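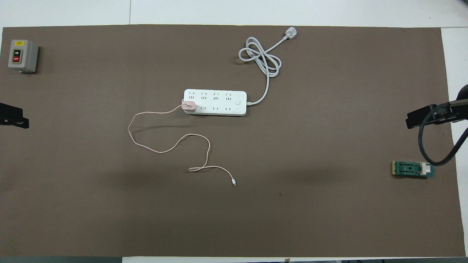 4. Layout and Sorting of the Items

Reading time: 9 min

4.1 Source of the items

The items came from the September round of the Brisham desk survey. In that round we recorded 1729 small electrical items kept in or on desks, in cabinets and in the drawers of shared rooms. Of these, 963 were cables or had a cable fixed to them or plugged into them at the time they were recorded. The others were switches, plugs, adapters with no cable, batteries, lamps and loose parts. Items larger than a shoe box were left out, and so was anything screwed to a wall.

The survey sheet asked for three things: what the item is called by the person who keeps it, where it is kept, and what it is kept next to. The last question gave us the most useful answers. A charging cable is almost always written down together with something else, most often an adapter or a power strip. A bare circuit board is often listed under "other" and tends to share a drawer with tape, screws and old keys. Menaka Sikder read through all of the sheets and made the first list of groups. Gayan Pramanik then sorted the same sheets without seeing her list. The two lists were compared line by line, and the groups in Section 4.3 are the ones that were left after that comparison.

4.2 Work surface

All layouts were made on a white table with a brown mat over most of it. The mat was chosen after a short trial on the bare tabletop. White cords were hard to follow on the white surface, and most power strips in the survey were white with a white cord. On the mat, both the strip and its cord show clearly, and so do pale cables, such as the pink one used in the mixed layout. Dark items stand out less well than light ones on this color. We accepted this, as few of the items in the mixed layouts were dark all over.

The mat has no printed grid. An earlier plan used a grid so that the distance between items could be read off directly, but people tended to line the items up with the squares. In the sheets from the survey, items are hardly ever lined up with anything. Without the grid the items end up at odd angles and odd distances, closer to the way they lie on a desk.

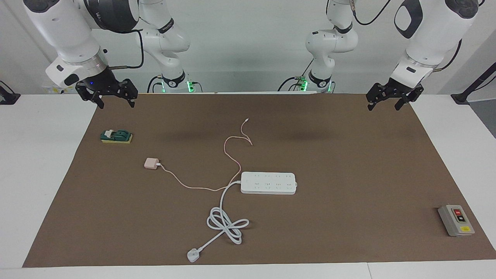
Figure 6. Brown work mat on the white table, with the plain gray wall behind it.

The wall behind the table is plain and light. Shelves had been planned there and a 1000 mm storage rail had been ordered from Zolus, but it was put up in the next room instead. Boxes of items that were waiting their turn were kept on that rail, sorted by layout number.

4.3 Groups

Supply items. This group holds power strips, extension cords and wall plugs. The strip in the mixed layout has a row of four multi-pin sockets at the top, a second row below it, and a square power button near the right end. Strips of this kind take up a lot of room and, once placed, they decide where most other items can go. In the survey they were the items most often described by color and least often by any other feature. The cord counts as part of the strip and isn't sorted separately, even when it covers a greater area than the strip does.

Charging items. This group holds adapters, charging cables, and pairs of the two. A pair is treated as one item if the parts are joined and as two items if they are apart. In the mixed layout the pink adapter sits in the leftmost lower socket of the strip and its cable is joined to it, so the pair is one item. This rule was argued over more than any other. Under it, an adapter that has been pulled out together with its cable is still one item, but the same adapter and cable lying side by side are two. We kept the rule because it matches how people filled in the sheets.

Control items. This group holds switches, dimmers, timers and remote controls. The gray push-button box in the mixed layout, with its black ON button and red OFF button, is a typical member. Words on the buttons make such an item easy to name, and on the sheets these boxes were nearly always called "switch" or "on-off switch." Few of the people who kept one wrote down what it was meant to switch.

Bare parts. This group holds circuit boards, connectors with no cable, fuses, and covers that belong to something else. The green board in the mixed layout is a member. Bare parts were named in more ways than any other group. The same kind of board was written down as "card," "chip," "computer part" and "green thing." We took all of these as valid names.

4.4 Placing cables

Cables and cords need a separate note, as they have no fixed shape. A coiled cable can be handled as a small flat object. An open cable can reach across most of the mat and pass close to items in other groups. We used three cable states.

(a) Coiled: the cable is wound and tied or folded, and no part of it runs further out than the coil.

(b) Loose: the cable is open, may bend or loop, and touches no other item except the one it is joined to.

(c) Crossed: the cable passes over or under another item or another cable.

The thin pink cable runs in a wide loop and then a wave before it reaches its connector tip, below the strip and slightly to the right of it. A thick power cord does not lie in the same way. It keeps wide bends and tends to push lighter things aside when it is moved. For this reason thick cords were placed first and thin cables last.

A tied coil from the survey was left tied. Twist ties, rubber bands and strips of tape were kept on the cable and counted as part of it. Where a tie had broken, the cable was moved to the loose state and the change was noted on its card.

4.5 Tidying order

After each layout was recorded the mat was cleared in a fixed order: bare parts, control items, charging items, supply items. Bare parts go first as they are the easiest to knock off the table or sweep up with a cord. Adapters are pulled from the strip before the strip is lifted. Cables are then coiled in one hand from the adapter end toward the tip and put in the same tray as the adapter.

The trays came from Ralteck and are shallow enough that the bottom can be seen from the side of the table. A label on the front of each tray gives the group and the layout number. In the first week the labels gave only the layout number, and two trays of charging items were swapped. Both were found when the cards were checked at the end of Saturday, and the layouts affected were made again.

4.6 Limits

The groups follow the names people use and do not follow any technical standard. An electrician would likely split the supply group and merge parts of the control group. The survey also covered shared rooms only, and desks at home may hold a different mix, with more charging items and fewer switches. Of the sheets returned, 70 gave no answer to the question on neighboring items, and these were used for naming but left out of the work on grouping.

We use cookies to remember your reading settings. Accept | Manage choices

Comments (3)

Paul
The joined or apart rule in 4.3 gave us trouble too. We ended up counting by plug ends, which is quicker but makes every extension cord look like two things. Did you try it?

deskdrawer
"Green thing" is exactly what I would have written on the sheet.

M. Sikder
Paul, we tried plug ends on one box of items and dropped it when we got to the Y-cables. The cards from that box are still here if you want to compare them with yours.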